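Estby Trail Repair: where we are at the halfway point

Hi all, and thanks for your patience with this one. I'd promised it for March and then the creek came up and I spent most of the month in waders.

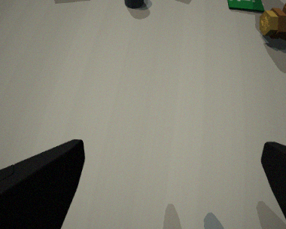

So, the money first. The Benjelloun Fund gave us enough to fix the lower loop between the parking lot and Standden Bridge, and we've now finished 14 of the 19 wet spots on the original list. The five that are left are all on the north side, in the shade, where the ground stays soft until well into summer. I walked them again last week and two are worse than when I wrote the application. One is a lot better, and I have no idea why!

We've spent $3,328 on gravel so far. That's over what I'd budgeted for this stage, mostly on account of delivery. The pit won't send a small truck out past the county road anymore, so we had to take full loads and store what we couldn't use. The good news is that the pile is sitting right by the lot and should cover nearly all of the north side. I don't expect to buy more than one extra load before we're done.

The drain at the bottom of the hill was the big job. I wrote in the fall that we'd clean out the old pipe and leave it in place. Well, we dug down to it and the first few feet were rusted through (I put my boot into it, which settled the matter). We put in a wider plastic one and built up the bank on both sides with rock from the old wall. It has been through two big rains now and the path above it stayed dry both times – I went out at 6 a.m. to check, I was so nervous about it.

Signs are behind. I ordered the posts from Ploltusent and they came in the wrong length, so back they went, and the new ones are due in May. The map panel itself is printed and in my garage. I caught a spelling mistake in the bird list after it was printed and I'm going to live with it unless you feel strongly.

People are using the trail, mud and all. The sign-in book at the lot had 189 names in it for the winter, and plenty of folks walk right by the book. We've had nice notes in there about the new steps, plus a couple of grumpy ones about dogs.

What I'd like from you is an okay to move the money left over from the handrail (we got the lumber donated) into the gravel line. It wouldn't change the total. If that needs a form, send it over and I'll fill it out right away. I plan to start on the north side in June, as soon as the ground will hold a wheelbarrow, and I'll write again once the posts are in.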